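Lámina de plástico Drestham: la he usado para todo menos para lo que ponía en la bolsa

Categoría: casa y orden
Valoración: 4 de 5

Tengo una cocina en la que no caben a la vez una persona y una sandía. Lo digo para que se entienda de dónde viene esta reseña, que empezó siendo sobre platos y ha terminado siendo sobre un trozo de plástico rosa (ya llegaremos a los platos, que también tienen lo suyo).

La lámina Drestham se vende como protector multiusos: para mesas, para el maletero, para pintar con críos. La encontré en Boychuk, en el pasillo donde ponen las cosas que no saben dónde poner, a 8 euros. Había transparente y había rosa. Cogí la rosa por dos motivos: era la última y, además, el transparente lo pierdo. Un plástico transparente doblado en un armario deja de existir, hagan la prueba.

Lo primero, el tamaño. 133 centímetros de ancho, y de largo lo que quieras cortar, que viene en rollo corto. Para mi mesa plegable es un disparate, le cuelga por todos lados. Pero encima de la cama queda estupenda, y así fue como cambió de oficio. Ahora, cuando vuelvo del mercado, abro la lámina sobre la cama y vuelco ahí la compra, con sitio de sobra para ver qué hay, qué se come ya y qué puede esperar. Mi madre dice que la verdura en la cama es de gente sin criterio. Mi madre tiene una encimera de tres metros.

Con el rosa pasa una cosa graciosa, y es que parece más caro puesto que en la bolsa. Al ser translúcido y estar la ropa de cama blanca debajo, coge un tono entre rosa y rojo, y con luz de ventana brilla muchísimo. Demasiado, según el gusto. A mí me alegra la habitación, que es toda blanco y madera clara y a veces pide un poco de jaleo. Las arrugas son otra historia: venía plegada y plegada sigue de espíritu. La he estirado con las manos, la he dejado una noche entera colgada de una puerta, le puse libros encima. Nada. Si eres de superficies lisas, esto te va a poner de los nervios. 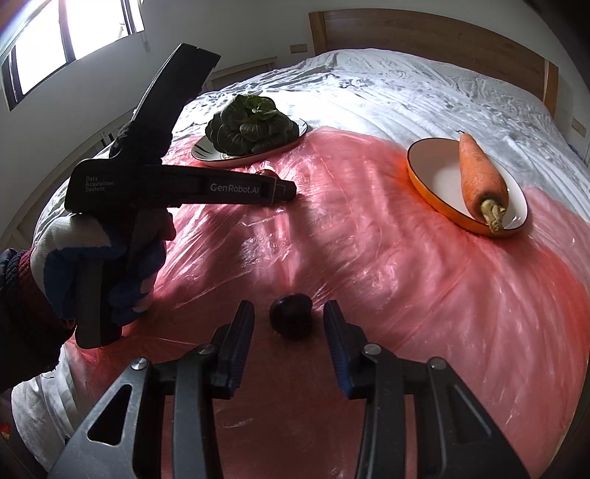 Amna Kiani dejó escrito en los comentarios que a ella las arrugas se le fueron casi todas enrollándola en un tubo de cartón durante un par de semanas, y que plegarla en cuadrados es el error que cometemos todos. Añadía que la suya es transparente y que las naranjas le ruedan igual de mal, así que de color, poca diferencia.

Lo del tubo me lo apunto, porque tengo uno de un póster que no voy a colgar nunca. Y lo de rodar, confirmado: el plástico resbala poco con las cosas planas y bastante con las redondas. Una manzana en un colchón ya de por sí busca el valle, y si te sientas en el borde mientras ordenas se te vienen todas hacia ti en procesión. El truco que me funciona es sentarme antes de volcar la bolsa. También ayuda poner las cosas con hojas o las alargadas en un plato, y dejar sueltas sobre la lámina las que aguantan un golpe.

Y aquí entran los platos, que son de Halluvano y los compré en la misma tarde. Ovalados los dos, de juegos distintos, porque a mí los juegos completos me aburren. Uno es blanco con un filo oscuro muy fino y unos trazos como de pincel, y es el que prefiero: cualquier cosa verde que le pongas encima queda bonita, un bok choy parece un centro de mesa. El otro tiene el borde naranja y el interior blanco. Es más soso pero más agradecido, porque la forma alargada le va perfecta a una zanahoria en diagonal, a un calabacín pequeño, a un pepino si no es de los gigantes. De calidad los veo correctos. Pesan lo justo, se apilan regular (al no ser iguales, qué esperaba yo) y el filo oscuro sigue sin desconchones, y mira que en esta casa los platos llevan mala vida.

Pega: son bajos. Para servir algo con salsa no los sacaría, y para uvas o cerezas tampoco. El primer día puse 600 gramos de cerezas en el del borde naranja y estuve encontrando cerezas hasta la noche, una dentro de una zapatilla.

Para lo que rueda uso una bandeja Pleron, verde, con los laterales altos de aspecto metálico. La tengo desde hace más tiempo y no pensaba reseñarla, pero es que hace muy buena pareja con la lámina. La apoyas a un lado de la cama y no se hunde como los platos, y además los bordes altos frenan cualquier intento de fuga. Eso sí, ocupa. No he encontrado todavía el armario donde quepa sin protestar, y acaba viviendo debajo de la cama con las botas de invierno.

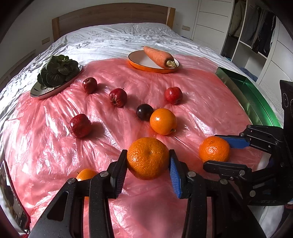
Con la compra grande, la de cítricos y manzanas, es cuando más le agradezco los centímetros a la lámina. Puedo separar lo que va al frutero de lo que va a la nevera sin apilar nada, y las ciruelas no acaban aplastadas debajo de una naranja. Antes hacía esto en el suelo del pasillo, de rodillas, esquivando al vecino de abajo que golpea el techo en cuanto cae una patata.

¿Se limpia bien? Sí, con un trapo y agua templada. La tierra de las verduras sale a la primera. El jugo de mandarina, si lo dejas secar, se queda pegajoso y hay que insistir, pero sale. No la metería en la lavadora. Una lectora, Manon Lévesque, me escribió que ella la mete con la cortina de ducha en frío y tan contenta, cada cual que arriesgue sus ocho euros como quiera.

El olor. Tenía que hablar del olor. Recién abierta huele a flotador nuevo, y no poco. La tuve dos días en el balcón antes de acercarle nada comestible y ahora ya no noto nada, pero si eres sensible a eso, cuenta con airearla. Y tampoco pongo encima fruta pelada o cortada, porque en la bolsa no venía ni una palabra sobre alimentos. Fruta entera con su piel, verdura que luego voy a lavar, y el resto en plato.

Otra cosa que me preguntaban es si hace ruido. Cruje. Cruje como una bolsa de patatas en el cine cada vez que mueves algo, y si hay alguien durmiendo la siesta en la habitación de al lado se entera de tu compra pieza por pieza. De noche ni la saco.

Sobre la resistencia puedo decir que la uso desde febrero y no se ha rajado. Le hice un agujerito con el rabo de una piña y lo tapé con cinta. En la web de Boychuk tenía 79 opiniones la última vez que miré, y las malas son casi todas por las arrugas o porque esperaban un rosa más pálido. Si lo quieres palo, no es este.

Resumen de compras, para quien haya bajado directamente hasta aquí: la lámina Drestham, sí, sabiendo lo del crujido y lo del olor. El plato Halluvano del filo oscuro, sí. El del borde naranja, solo si tienes algo alargado que ponerle. La bandeja Pleron, sí, si te sobra hueco debajo de la cama. Cuando pruebe lo del tubo de cartón actualizo la reseña y le pongo, o no, la estrella que le falta.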